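Search this site Search

Minutes Restriction

Mariama Annan had 32 minutes. The number was typed on a card taped inside her locker, and the medical staff at Kultau had initialed it twice.

Noeline Henare coached to the card. She divided the allowance into five stints and gave each one a start time, a stop time and a substitute. Jellano played a fast lineup with two ball handlers, so the longest stint went in the third quarter, when their starters usually sat.

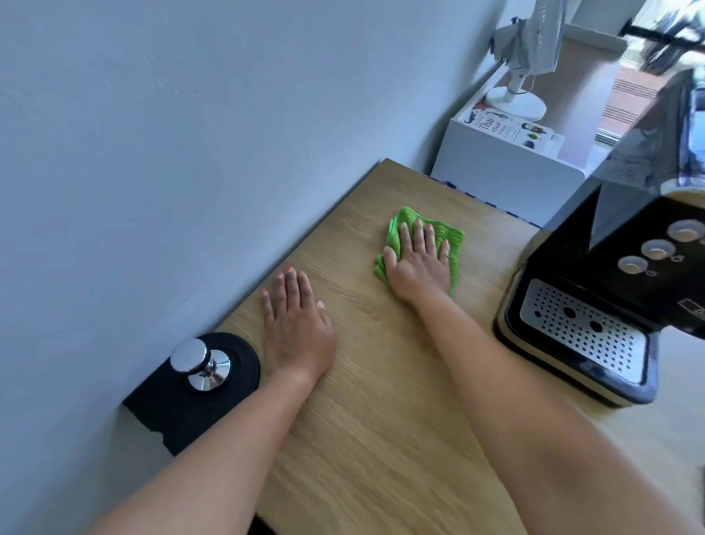 Wiping down the counter with a green cloth.

At the half Annan had used 15 of her minutes and made five of eight shots. The knee measured the same as it had in July. The trainer wrote this down and showed it to Henare, who read it and gave it back.

Kultau led by eight with the fourth quarter half gone. Then Quansah, the backup center, picked up her fifth foul, and the lead went to three.

Annan had 150 seconds left on the card. The game had 190.

"Put me in now," she said.

"At the next dead ball."

"That's the same thing."

"It's forty seconds different," Henare said.

The ball went out off a Jellano guard. Annan pulled off her warm-up top and knelt at the table. Henare looked at the clock, then folded the substitution sheet and put it in her jacket.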